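Review: The Flulta Handled Basket, Small, White
Household Goods Desk, Badimska Consumer Review

The small handled basket is among the least examined objects in the home. It is bought in haste, often as an addition to a larger order, and it is seldom returned even when it disappoints. The Desk receives more letters about such items than might be expected, and the Flulta Handled Basket was the subject of a good number of them over the winter. Readers wished to know whether it was sturdy enough for daily use, whether the handle could be trusted, and whether it was worth choosing over the Makokha basket sold in the same stores. The present review addresses those questions in that order, with some remarks on cleaning and storage.

The Desk purchased two baskets at the regular price. Neither was supplied by the manufacturer. One was kept at the review table for examination and the other was used in a staff pantry from January onward.
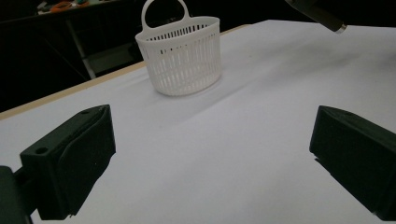 White plastic basket on the covered review table.

Construction

The basket is made of white plastic, with an arched carrying handle. The sides are open work in a woven pattern. On both of our baskets the lattice was regular and free of sharp flash along the openings, a fault the Desk has criticized in other low-priced plastic goods. The rim is smooth to the touch and may be gripped with bare hands without discomfort.

The walls give a little when pressed from the side. This is to be expected at this weight of material, and it had no effect on ordinary use. Users who intend to wedge the basket tightly between other items on a shelf should nevertheless be aware that it will take the shape of its neighbors over time. The pantry basket, which stood for several weeks beside a stack of heavy cans, came away with a slight inward lean on one side. It recovered most of its form after being left empty for a few days.

The base is level. Both baskets stood without rocking on a table, a tiled counter, and a wire shelf. On the wire shelf the basket slid too easily, and a liner underneath is recommended.

The Handle

Most of the letters concerned the handle. It is thin, and a number of readers assumed that it would snap at the first real load. The Desk did not find this to be so. Filled with tea packets, seasoning envelopes, or sewing notions, the basket can be carried by the handle for as long as one likes. Filled with nine medium apples, it could still be lifted, but the arch flexed visibly and the load swung. For produce, the basket should be supported from beneath with the free hand.

The thinness of the arch has a second consequence. With a heavier load it presses into the fingers, and two members of the review staff remarked on this without being asked. A broader handle would have been an inexpensive improvement.

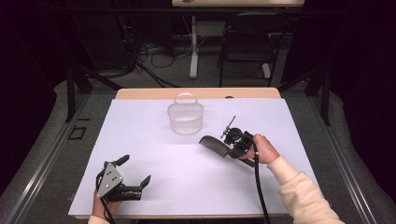
Comparison with the Makokha basket was carried out on the same shelf and with the same contents. The Makokha product has solid sides and a thicker handle, and it is plainly the stronger of the two. It is also heavier, and its contents cannot be seen without lifting it down. The translucent plastic of the Flulta basket admits enough light, together with the openings in the sides, that a user can generally tell what is inside while standing in front of the shelf. In a pantry shared by many people this proved to be a considerable convenience. The staff stopped labeling the Flulta basket after the first week.

Small items are another matter. Paper clips, loose buttons, and short pencils may work their way through the lattice, and the Desk does not recommend the basket for any of them unless they are first placed in a pouch or tin. Powdered goods in torn packets will likewise leave a trace on the shelf below.

Cleaning

The lattice collects dust, particularly at the crossings. Wiping with a cloth is ineffective, as the cloth passes over the raised portions and leaves the recesses untouched. Satisfactory results were obtained with warm water, dish soap, and a soft vegetable brush. The basket should be shaken and left upside down on a rack to dry. Turmeric left a faint yellow stain on the pantry basket that has not come out. The Desk did not test either basket in a dishwasher.

Storage

The handle is the chief obstacle to storing several baskets together. Households wishing to keep a set out of season should allow shelf height for the arch, or consider a type without one. Flulta sells such a type under the Kernel name, which the Desk expects to examine separately.

Recommendation

The Flulta Handled Basket is recommended for light goods on open shelves, for craft supplies of moderate size, and for carrying small things from one room to another. It is not recommended for produce in quantity, for use in a workshop, or for any purpose in which it will be lifted repeatedly by the handle under load. Purchasers who require strength should select the Makokha basket and accept the additional weight.

Readers who have owned the basket for more than one year are invited to write to the Desk regarding the condition of the handle. Please quote review number 946 in all correspondence.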